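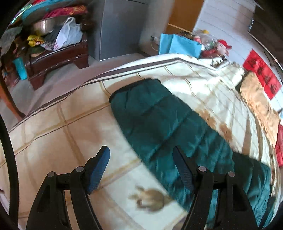 阅读时间：3 分钟

这周终于把夹爪开合宽度的估计重写完了，趁脑子还热，赶紧记一笔。

先说老版本的毛病。我们的手持夹爪没有编码器，开合多少全靠腕部相机看两块蓝色指垫，算出它们之间的距离，再当成动作标签喂给策略。最早的写法特别朴素：转到 HSV，卡一个蓝色区间，取最大的两个连通域，左边算左指，右边算右指，中心一减就完事。在实验台上跑得很漂亮，我当时还挺得意。

结果一进真实的家，马上露馅。卧室里浅蓝色的纸袋、带蓝绿色的布料、青绿色的罐子，哪个都可能往阈值里凑。青绿色的羽绒服最要命，面料反光，高光边缘的色相会往蓝色那边飘，再加上它经常就铺在手指下面，和指垫连成一片，连通域一下子胀大，中心点跟着跑。曲线画出来像心电图，策略学到的就是“看见羽绒服就抖一抖”。

我最初的反应是继续调阈值，调了两个晚上，越调越窄，灯光一暗指垫自己先没了。后来和 Irfan Paracha 通电话，他听我抱怨完，问了一句：“你的手指是连杆，它能去的地方就那么一条线，你为什么要满图找？”我愣了一下，然后兴奋得差点没睡着！

对啊，相机和夹爪是刚性连接的，手指又只有一个自由度。开合宽度一旦定了，指垫在图像里的位置和倾角就全定了。所以新版本反过来做：

先离线标定。把夹爪从全闭慢慢推到全开，采 100 个宽度，每个宽度存下两侧指垫的轮廓，还有手指上那几个灰色圆形铰链盖的圆心。中间的宽度用样条插值。

运行时不再分割颜色，直接在这条一维曲线上搜索。每个候选宽度投影出一组模板，和当前图像算匹配分。颜色仍然用，但权重降得很低，主要看轮廓梯度和铰链盖。铰链盖是这次最大的惊喜，灰色圆形，衬在黑色手指上，对比稳定，衣服盖住一侧指垫的时候，靠它们照样能把宽度咬住。

最后加一层很轻的时间滤波。我用的是一维卡尔曼，状态只有宽度和速度。这里有个坑：观测噪声别写死，要跟着匹配分走。分数低就多信预测，分数高就多信观测。写死的那版在快速合拢时会拖尾，夹小东西的时候标签总是晚 3 帧，策略就老是合得太迟。

代码放进了 Clidar，也就是我们自己的数据预处理工具箱。接口没变，换掉后端就行，旧数据可以整批重跑。顺手给 Rakena 的可视化面板加了个叠加层，把估计出来的手指轮廓直接画在原图上。这个小功能我强烈推荐大家都做一个！以前看数字曲线，总觉得“还行吧”，叠上轮廓以后，偏一点点眼睛立刻就能发现。我第一天就靠它揪出了一个左右指写反的 bug，丢人，那个 bug 从三月一直活到现在。

目前还没解决的有这么几件。

镜头畸变在画面边角比较大，手指张到最开的时候，轮廓贴着边，匹配分会掉一截。我打算把标定曲线直接存在畸变后的图像坐标里，省得来回换算。

软的东西也麻烦。夹住羽绒服这种蓬松的面料，布会从两边鼓出来，指垫基本看不见，铰链盖也可能被挡。滤波能撑一小会儿，撑久了照样飘。现在的做法是把匹配分一起写进数据，训练时低分段降权，算是个折中。

还有搜索的速度。眼下每帧都把 100 个候选全扫一遍，离线处理没问题，真要在线用，得先围着上一帧的预测值搜 16 个，分数不够再退回全局。代码写了一半，单元测试还红着两条。

下一步想拿 Urkthorpe 和 Fliketwood 两批旧数据重跑，看看同样的策略换上新标签能差多少。跑完我把曲线贴出来，包括难看的那几条。要是你也在用视觉估计夹爪宽度，又有处理软布遮挡的办法，请一定留言告诉我，我是真的想知道。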